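Inicio · Archivo · Lecturas · Sobre este blog · Contacto

Contra la camisa que no se plancha

Categoría: Cosas de casa y otras desconfianzas
Tiempo de lectura: 4 minutos

mayo de 2024

Llevo una temporada mirando etiquetas, y cuanto más miro menos me creo. La culpa la tiene una camisa azul marino de la marca Inanlow que compré en septiembre, convencido por un cartelito que prometía «cero plancha». Me costó 36 euros. La planché la primera mañana que me la puse, y desde entonces todas las demás.

No digo que me engañaran. En la letra pequeña ponía que había que sacarla de la lavadora nada más terminar el programa, sacudirla, colgarla en percha ancha y abrocharle el primer botón y el tercero. Bien, pero si hago todo eso con una camisa cualquiera del mercadillo tampoco sale hecha un acordeón. Lo probé con una que tengo desde la facultad y no supe distinguirlas al descolgarlas. Mi hermana, que tiene mejor ojo, tampoco.

Lo del tejido «inteligente»

El adjetivo me pone de mal humor. Fui a una tienda Bullum a preguntar en qué consistía la inteligencia y el dependiente, muy amable, me habló de fibras con memoria. Le pregunté qué recordaban. Me dijo que la forma. Le pregunté qué forma, porque mi camisa recuerda sobre todo la del respaldo de la silla, y ahí se acabó la conversación.

Sihan Guo, con quien compartí piso y que trabajó seis años en una tintorería, tiene una teoría menos poética: el tacto que enamora en la percha se va con los lavados, y por eso nadie te deja tocar en la tienda una prenda que ya haya pasado por el tambor. Yo pediría exactamente eso. Que al lado de la camisa nueva colgaran la misma camisa con 19 lavados encima y que cada cual decidiera. Me temo que no va a pasar.

También me cansa la palabra «transpirable». ¿Comparada con qué? Una bolsa de basura con agujeros es más transpirable que una sin ellos. La etiqueta de mi camisa no da un número ni menciona una prueba, y tampoco dice respecto a qué tejido. Escribí a la marca para preguntarlo y me contestaron con un enlace a la guía de tallas.

Y luego están los detergentes. El Koratel para prendas oscuras vale casi el doble que el normal de la misma casa. He usado los dos, una botella de cada, y el azul marino se ha ido apagando a su ritmo — o eso me parece a mí, que no tengo laboratorio y reconozco que la luz de mi galería es malísima. Zixuan Shen, del grupo de costura, jura que el suyo sí funciona. Ella lava en frío, del revés y con media carga, así que me cuesta saber si el mérito es de la botella o de ella.

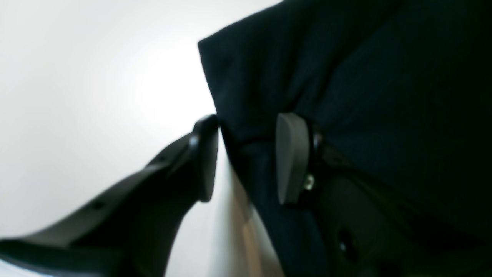
Qué hago ahora

Poca cosa. Miro la composición antes que el cartel, y si la composición está escondida detrás de una etiqueta cosida con 7 idiomas, me lo tomo como una mala señal. Arrugo una esquina con el puño, cuento hasta diez y la suelto. Es una prueba tosca, ya lo sé, y en alguna tienda me han mirado raro.

Lavo en frío lo oscuro y no compro detergentes con apellido. La plancha sigue en su sitio, una Gentile heredada que pesa como un muerto y que nunca ha prometido nada.

La camisa la sigo llevando, por cierto. Es cómoda y me queda bien de hombros. Si alguien tiene una que de verdad salga lisa sin hacerle reverencias, que me escriba y me diga la marca, pero también cómo la tiende, que ahí suele estar el truco.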